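Ticket 2060
Subject: Tote-to-crate cell, simulated twin: bottles tip on lift and release late
Status: Closed
Opened by: Taner Aydoğan
Assigned to: Nazareno Amato
Queue: Urnonach cell support

Taner Aydoğan, 9:10 am

Hello Nazareno, and thanks again for the help getting the Leone build running on our side. I'm sorry to be back so soon! The cell loads fine, the arm homes fine, and the first few picks look lovely. Then somewhere into the run the gripper starts taking bottles off center, they swing as the arm lifts, and by the time we get over the crate the bottle is leaning far enough that it catches a divider on the way down. I ran the standard batch of 71 picks overnight and a good share of them ended that way.

What I have tried so far: restarting the simulator, reloading the cell file from the shared folder, and dropping the arm speed to half. The slower speed made it look calmer but the bottles still leaned. I also swapped the bottle model for a plain cylinder, and the cylinder behaved itself, which made me wonder about the bottle and not the arm. Then I put the bottle back and got three good picks in a row, so now I wonder about everything.

Log lines that repeat on the bad picks:

WARN grasp: contact on one finger only, closing anyway
WARN place: release delayed, object still in contact

Nazareno Amato, 10:25 am

Good morning Taner, no apology needed, this is a nice clear report and you've already done half of my work for me. The cylinder test is a very good clue.

The "one finger only" line is where I'd start. It means the gripper reached its closing pose with the bottle sitting to one side, so one finger touched first and pushed. With a plain cylinder you can get away with that, because it rolls a little and settles. The bottle has a fat end and a thin end, and if it gets pushed it turns.

Could you check two things for me when you have a minute? First, open the cell file and read me the tool offset, the line that starts with tcp_z. Second, pause a run just as the fingers reach a bottle, and look at where they sit along its length. Leave the camera in the high corner view if you can, since that's the one I have open here and we'll be looking at the same thing.

Taner Aydoğan, 11:40 am

I have it paused now. The fingers are at the left side of the bottle, over the upper middle of the tray, and the bottle is lying tilted. The reddish-brown part is toward the fingers and the whitish part points off toward the crate. I had been expecting the grip to land near the middle, so I suppose that is your answer, or a piece of it.

The tool offset was a surprise too. The file in the shared folder has the value from the old Totero gripper, the one we used before the little module was attached above the fingers. I was certain I had updated that in January. I did update it, but in my own copy - the shared one never got the change, and I reloaded the shared one this morning as part of my "fixing". So I may have been making it worse with great confidence.
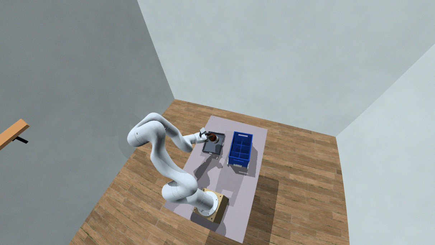

Before I touch anything else I'd like to be sure about the order. Do I correct the offset first and then teach the tray again, or the other way around? Last time I did it backward and had to do both twice.

Nazareno Amato, 1:15 pm

Offset first, always, and then the tray. The tray corners are taught with the tool, so if the tool is wrong the corners come out wrong along with it, and you'd be chasing your tail all afternoon. I've done it myself more than once.

Steps, in order:

1. Stop the run and send the arm home.
2. Put the new tcp_z value in the shared cell file, save it, and delete your private copy so there is only one.
3. Reload the cell and teach the 4 tray corners.
4. Teach the first and last crate compartments. The ones between are worked out from those.
5. In the grasp settings, change the pick point from "nearest edge" to "object center".
6. Set the release height 2 mm higher than it is today.

Step 5 is the one I think will matter most for the bottles. "Nearest edge" was the default in the Trevach release and it suits boxes very well, but with anything that has a neck it goes for whichever end happens to be closer. Please run it with the arm at normal speed. Slow runs hide the swing.

Taner Aydoğan, 3:50 pm

All done, in that order. The full batch is through and I had one warning, on a bottle lying right up against the tray wall, where the fingers didn't have much room. It still went into its compartment. The release delay line is gone completely.

I've saved the cell file to the shared folder with a note at the top giving the gripper it belongs to. Would you like the one warning as a separate ticket?

Nazareno Amato, 4:20 pm

Wonderful, and thank you for the note in the file, I'm going to borrow that idea for the other cells. Yes please, open a new ticket for the tray wall and attach the log. There's a wall clearance setting we can try, but I'd like to see the numbers before we go changing it. Closing this one.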